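Fruit storage tips, and which ones I stopped believing

Every November the same list goes around telling you how to keep fruit for weeks. I have tried most of it in my kitchen in Setuvville, and a good half made no difference I could see. Take the rest with a grain of salt, mine included.

Paper towel under the fruit
Fine, if you change it. A damp towel left for days is worse than a bare tray. I skip it for anything with a thick skin and use it for berries only.

Spreading fruit in one layer
I'll give them this one. A bruised plum at the bottom of a deep bowl goes soft and you find it by smell. In a wide, shallow tray you find it by looking. Metal, glass, plastic - I can't tell the difference, whatever the store wants to charge you.
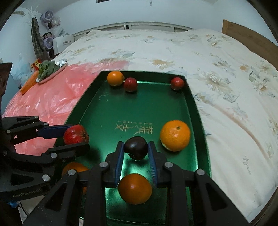
Vinegar rinse
Salim Kimaro swears by it for grapes. I did two bags side by side, one rinsed and one straight from the store, and they went wrinkly on the same morning. If you do rinse, dry the fruit well before it goes in the fridge.

Gadgets that "absorb ripening gas"
The Darnine disc cost me 18 dollars and sat in the crisper for 46 days. The pears beside it ripened when they felt like it. I would put the money toward more pears. Benedita Macedo says hers works, but she also eats her pears hard, so how would she know?

Citrus on the counter
A week is no trouble. Past that, move it to the fridge, loose in the drawer and out of the bag it came in.

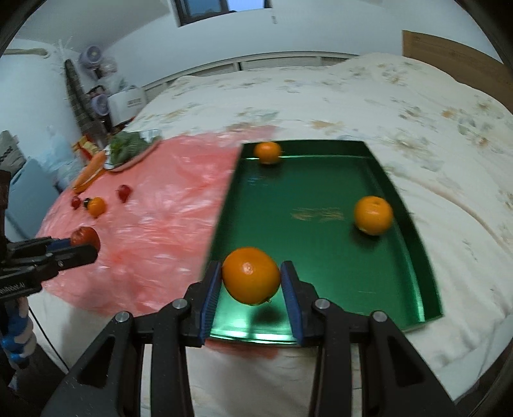
Wiping down trays is the job most tip pages leave out, and the one I'd keep if I had to drop the others. Warm water and a little dish soap, then a dry cloth right away. On a shiny green tray like the one with the oranges, light marks show up on the floor of it, and people reach for a special polish. Try the soap first. If a mark stays after two goes, baking soda on a wet fingertip might shift it, but test a corner - some coatings scratch, and the label won't always warn you.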